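The Imwood Robotics Club is pleased to share an update on its spring student project, Brush and Arm. Posts follow in this thread.

Students were asked to program a two-arm station to carry out basic calligraphy strokes. The project is shared between the robotics club and the school's art department, and it counts toward the Verkier Student Challenge in May.

Work is organized in 2 teams. Team Roso is responsible for grip and brush handling. Team Bošković is responsible for stroke paths and for the written log that the judges will review.

Handling has taken up most of the term so far. A brush must be held upright and at a steady height before any stroke can be planned, and a thick handle calls for different jaw settings than a thin one.
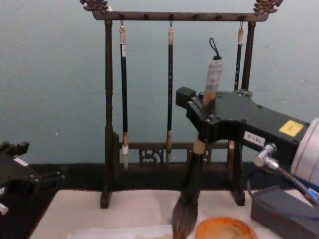 The large brush held upright over the white work surface, with the brush rack behind.

The teams have logged 573 practice runs to date. Of these, 524 were completed without a stop. The other 49 are being reviewed by both teams - each one is entered in the log with the settings in use at the time.

The next stage is a single horizontal stroke, repeated at three different speeds. Art students will judge the results on paper without being told which speed was used.

Families and staff are invited to an open session on Sunday at 2 p.m. in the art room. Seating is limited to 48, and places may be reserved through the school office.

Students who wish to join either team next term should speak with the club adviser before the end of May. No programming experience is required - an interest in careful, patient work is enough.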